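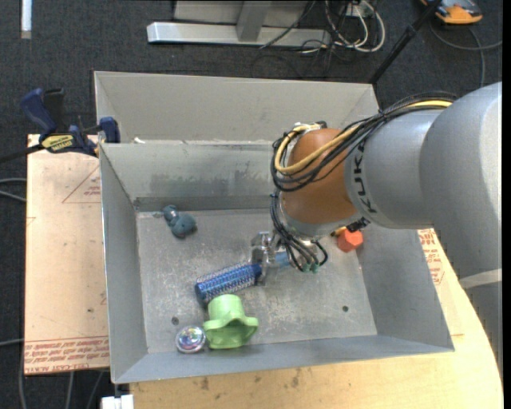
Buyers of sorting bins have been asking Hodico for one thing above all, according to the Galtdale site: a floor that can take scratches for years and still be swept out in a minute.

**Hodico opens orders for the Flako bin**

GALTDALE — Hodico will begin taking orders in March for the Flako, an open-top sheet-metal bin for mixed small goods such as brushes, toys and household items. The product replaces the Montoya series, which remains available until current stock is sold.

The Flako has sloping walls on all sides, so that items dropped near the rim slide toward a flat floor. The floor is supplied uncoated. Surface scratches and cloudy marks are expected in normal service and do not affect the load rating of 81 kg.

Inside width is 700 mm at floor level. A raised rear panel can be ordered separately and is bolted on from the outside — no drilling is required. The joint between the panel and the back wall should be checked when the bin is cleaned, as paper scraps and labels tend to collect there. Scuffs on the back wall can be removed with a damp cloth and a mild detergent. Steel wool should not be used.

Each bin ships flat with 4 leveling feet, one set of bolts and a printed assembly sheet. Assembly takes two people and a standard socket set. Bins already in service under the Montoya name can be fitted with the new rear panel, provided the rim is straight and the original bolt holes are clear.

The warranty period is 12 months from delivery and covers welds, seams and feet. Dents, discoloration and wear to the floor surface are excluded.

Orders received before noon are confirmed the same working day. Drawings, the load table and spare part numbers are available on request from the Hodico sales desk in Galtdale.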